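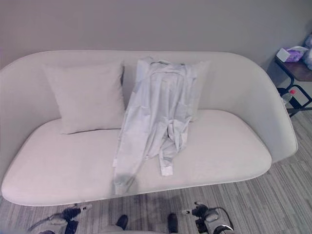

Tips > Living room > Recording tidy-up examples

Search tips... Go

Picking clothes off a sofa: tips for recording good examples
By Jamila Barua

These are my notes for anyone recording tidy-up examples at home for a robot with two arms. A light grey shirt or top on a pale sofa is harder than it sounds, so leave it until you've done a few darker ones.

Drape the garment differently every time. Let it fall over a throw pillow on one run and flat on the seat on the next. Sleeves should point all over the place. If you lay it out neatly, the system only learns neat.

Start with both grippers clear of the fabric. Pinch the body of the garment before the cuffs, and lift straight up so the pillow stays put.

Leave the side table as it is. Wrapped packages and bottles are part of a normal room.

Keep the fumbled grabs, but label them. I do 30 runs per garment, then change the colour. My August set came to 242 runs and I threw out 14 where the arm blocked the view.

Check the cushion for shadows. Move a lamp if the front edge goes dark.

Comments

Dinesh Jayasinghe: Do you put the pillows back between runs?

Jamila Barua: Only if they've fallen over.

Callier: Long sleeves are the worst. I roll one under now and then for variety.

Plinberg: Does this work for blankets too?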